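# Shared Kitchen Forum: Plate Washing at the Table

**R. Szulc (moderator)**

Residents of Mernen House are asked to comment on the draft washing procedure before the end of July. Plates with dried sauce should be scraped and wiped before they are returned to the shelf. The streaks on the yellow and green plates are typical of the problem. 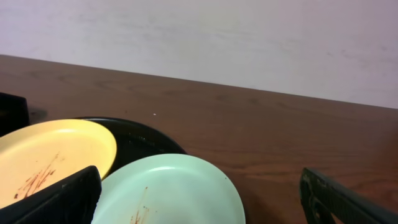 ## Replies

**gasel_floor2**

I support the draft, with one reservation. Step 4 allows stacking before washing. Stacked plates pass residue from one to the next, and the undersides must then be cleaned as well.

**Kaczorowski_K**

I do not agree. The table is small, and stacking is reasonable for a short period. My concern is the wiping. A large plate should be wiped out to the rim, and residents tend to stop at the middle.

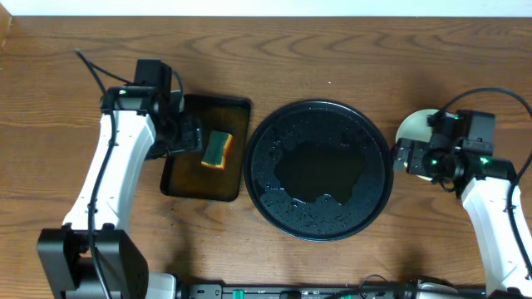
I would therefore ask that the draft require a second pass along the rim, followed by a dry cloth. The sponge should go back in the tray between plates — it should not be left on the wood.

**gasel_floor2**

The second pass is acceptable to me. I maintain my objection to stacking. Plates may be set out on the large black platter, where the marks can be checked before washing begins.
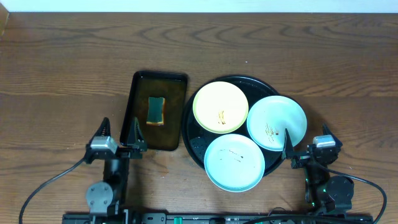
*Three plates on the black platter, with the sponge in its tray.*

**Kaczorowski_K**

They overlap the platter's edge. I would limit it to two plates at a time.

**R. Szulc (moderator)**

Both comments have been recorded. Step 4 will be reworded and posted again. The limit of two plates remains open for discussion — please reply in this thread.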